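Pultik P2 Parallel Gripper
Angular-finger gripper for dual-arm tabletop cells
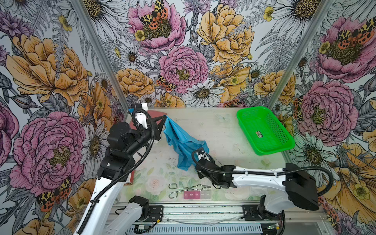 Alper Keskin wrote in after his trial that the angular fingers took hold of a cloth corner on passes where his flat pads slid off, and that he would still keep the flat pads for boxes and trays. He also asked whether the two finger sets can be mixed on one pair of arms. They can. See Mixed fingers, further down.

Overview

The P2 is an electric two-finger parallel gripper for light arms used in manipulation research, teleoperation and small automation cells. It is sold singly or as a matched pair. Each gripper ships with angular fingers fitted. Flat pads and long fingers are sold separately and use the same mounting holes.

The gripper is intended for soft, thin or irregular items: folded textiles, bags, light packaging, small household goods. It is not rated for food contact, washdown or outdoor use.

What is in the box

Gripper body with angular fingers
Wrist adapter plate, specified at order
Corrugated cable sleeve with strain relief
Signal and power cable
Hex key, spare finger screws
Printed setup sheet

The matched pair adds a second complete set and a calibration record for both units. Pairs are matched at the factory for closing speed and for finger position at zero command. Units bought separately can be matched later with the Pultik setup tool, but the result is less close at low speed.

Finger options

Angular fingers (supplied). Tapered toward the tip, with a narrow contact face. They reach under a raised edge of fabric and pinch one or more layers depending on approach height. The narrow face puts more pressure on a small area, which helps on thin cloth and can mark soft plastic.

Flat pads (option). Full-width contact face with a replaceable rubber layer. Better on rigid parts with parallel sides. Poor at picking a single layer from a flat surface.

Long fingers (option). Same tip form as the angular set with more reach. Use these for deep baskets and bins. Reduce the force limit when they are fitted; the setup tool has a preset.

Mixed fingers

The controller stores a finger type for each arm. Set the type before homing. If the left arm has angular fingers and the right arm has flat pads, the tool center point differs between the two, and any routine that mirrors one arm's motion to the other needs the offset applied. The setup tool writes the offset into the arm profile. Third-party controllers need it entered by hand.

Two-arm cloth handling

Holding one piece of fabric with both arms is the case we are asked about most. The gripper does not measure fabric tension. It reports motor current and finger position, and these are enough to show whether something is between the fingers, though a very thin cloth may read close to empty.

Tension comes from the arms. If both arms are commanded to fixed positions and the cloth is shorter than the gap between them, one of three things happens: the cloth slips, a finger screw loosens over time, or an arm faults. Set a soft limit on arm separation before running any stretch motion. Start with the cloth slack and open the distance in small steps.

Recommended sequence for a first test:

1. Fit angular fingers to both arms and home them.
2. Set grip force to the low preset.
3. Pinch an upper corner with one arm and lift until the cloth hangs clear of the table.
4. Bring the second arm to the lower edge and close.
5. Move the arms apart slowly and watch the position report on both grippers.
6. If either reading drifts toward closed, the cloth is slipping. Raise force by one step and repeat from item 3.

Use a plain cloth first. Patterned walls and table surfaces have no effect on the gripper, but they do affect camera-based policies, and it is easier to separate a grip fault from a vision fault when only one of them is being tested. Once the grip is stable, change the background, the cloth and the loose items on the table one at a time.

Comparison with other grippers

The notes below come from our own bench work with the Iltlow soft-tip gripper and the Canpolat G-series. All three were run on the same pair of arms, with the same controller and the same cloths. Each was set up from its maker's instructions.

Picking a corner from a crumpled pile. The P2 with angular fingers was the most reliable of the three. The Iltlow tips deform on contact, which makes approach height less critical, but they tended to gather extra layers. The Canpolat needed a raised fold to start from.

Picking an edge from a flat surface. None of the grippers did this well without help. The P2 worked when the tips were tilted and dragged a short distance before closing. The Iltlow worked on thick towels and failed on thin cotton. The Canpolat was not usable here with its standard pads.

Holding under light tension. The Canpolat was best. Its wider pads and higher force held longer before slipping. The P2 was second. The Iltlow released early, and its maker states that it is not meant for pulling loads.

Wire and narrow metal items. The P2 and the Canpolat both held kitchen tongs across the arms. The Iltlow held them but let them rotate.

Small hinged plastic items. The P2 could steady a pill organizer but could not open a lid with angular fingers alone. A fingernail insert is under test and has no release date.

Cable routing. The P2 and the Iltlow both bring the cable out at the rear of the body. The Canpolat cable leaves from the side and needs more clearance when two arms work close together.

Buyers who handle mostly rigid parts should look at the Canpolat first. The P2 is the better fit for mixed household items with a lot of cloth among them.

Cable and sleeve

Route the sleeve along the outside of the arm, with enough slack for full wrist rotation. Test the slack by moving the wrist to both end stops with power off. A loop that clears the elbow when the arm is folded may still catch when the arm reaches across the table, so check the crossed-arm position as well.

Do not tie the sleeve to a moving link within one hand's width of a joint. Fasten it at the wrist and again at the forearm, and leave it free between.

Mounting

The adapter plate bolts to the wrist link and carries the gripper body on four screws. Plates are available for the Kandetti light arm and for common ISO patterns. Other patterns are machined to drawing; send the drawing with the order.

For rail-mounted arms, check that the gripper can reach the front of the table. An arm fixed to a rail along the front edge often has a dead zone close to its own base, and the added length of a gripper makes this zone larger. Items placed there may be visible to the camera and still out of reach.

Controller support

The P2 works with the Pultik C controller and with the Kandetti arm controller from firmware 61 onward. On earlier Kandetti firmware the gripper opens and closes, but position is not reported. Both grippers of a pair can share one controller. Give each its own address before connecting them together.

Commands are position, speed and force limit. Reports are position, motor current, temperature and fault code. A generic serial mode is included for other controllers and has no preset support.

Teleoperation

With leader arms, map the trigger to position and keep the force limit fixed. Mapping the trigger to force feels natural for rigid objects but makes cloth handling uneven between operators. Add a small dead band at the closed end. Without it, the gripper hunts on thin fabric and the motor runs warm.

Maintenance

Check finger screws after the first day of use and then weekly. Wipe lint from the finger guides with a dry brush. Lint is the usual cause of slow closing on grippers that handle towels or fleece. Do not oil the guides. Rehome after any finger change.

Known limits

Very thin cloth can read as an empty grip at the low preset.
Long fingers flex under side load and should not be used for stretch motions.
Rubber layers on the flat pads wear faster on bare metal surfaces.
The fault code for a blocked finger is the same as the code for a failed home on firmware released before September.

Ordering

P2-S: single gripper, angular fingers
P2-M: matched pair, angular fingers
P2-FP: flat pads, set of 2
P2-LF: long fingers, set of 2
P2-AP: adapter plate, state arm model
P2-SL: replacement cable sleeve

Warranty on gripper bodies is 3 years. Fingers, pads and sleeves are wear parts and are excluded. Trial units are lent as matched pairs with one adapter plate per gripper; return them with the fingers fitted and the calibration record in the box.

Page revised Nov 17, 2023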